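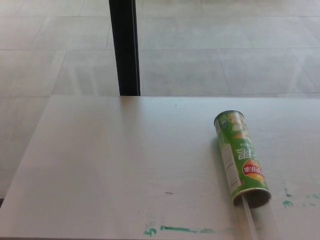

Does a mildly low ferritin need treatment if hemoglobin is normal?

Often it does, if there are symptoms. Iron stores run down well before hemoglobin drops, so a normal blood count doesn't rule out iron deficiency.

Posted by bromen_lurker
Adding my own numbers to the question above. Hemoglobin normal on two draws, ferritin below the lab's cutoff on both. Symptoms are fatigue and restless legs at night. My doctor said to "eat more red meat" and retest in April. The report prints the lower limit in small type and did not flag the result the first time. Is diet alone a reasonable plan?

tallow_kettle
Depends on how far below and why. Diet can hold a level steady but it is slow at rebuilding stores. Did anyone ask about blood loss, celiac, or acid reducers? The cause matters more than the tablet.

bromen_lurker
Acid reducer, yes, for 35 months. Nobody connected the two. The first draw was at the Magbanua Street clinic and the second at Urent, so the reference ranges are different as well.

pfs_dosing
Then compare the values, and ignore the flags. Labs set their own cutoffs, and some of them are low enough that a person with empty stores gets reported as normal. Also check whether C-reactive protein was run on the same sample. Ferritin rises with inflammation, so a borderline result during a cold can look better than it is.

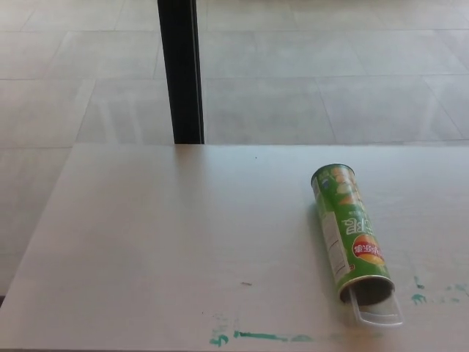
The other number to ask for is transferrin saturation, drawn fasting in the morning. Serum iron by itself moves around too much during the day to be useful. My clinic books these at 8 on a Wednesday and asks people to skip the iron tablet the day before.

old_halyard
I disagree with treating every low ferritin as a disease. I was put on tablets for a value slightly under the line, had stomach cramps for two months, and felt exactly the same. Fatigue has a long list of causes. Thyroid and sleep apnea should be checked before anyone blames iron.

pfs_dosing
Check them at the same time. Restless legs is one of the symptoms where low iron stores are a recognized factor, and the ferritin level used for treating it is higher than the ordinary lab cutoff. Cramps are also dose related. Several trials found that one dose every other day was absorbed at a better rate than daily dosing, with fewer stomach complaints in some of them.

old_halyard
Those were small trials, mostly in young women. I would not generalize to someone on an acid reducer.

pfs_dosing
Fair point on the population. The absorption problem with acid reducers is separate, and it is a reason to recheck early. If ferritin has not moved after a proper course, IV iron is an option to raise with the doctor.

tallow_kettle
Do not stop the acid reducer on your own, by the way. Some people need it, and stopping suddenly can cause rebound symptoms.

bromen_lurker
Understood. I have asked for CRP, saturation, TSH and a celiac screen on one order. The Bomik portal says results post within two days. Will update.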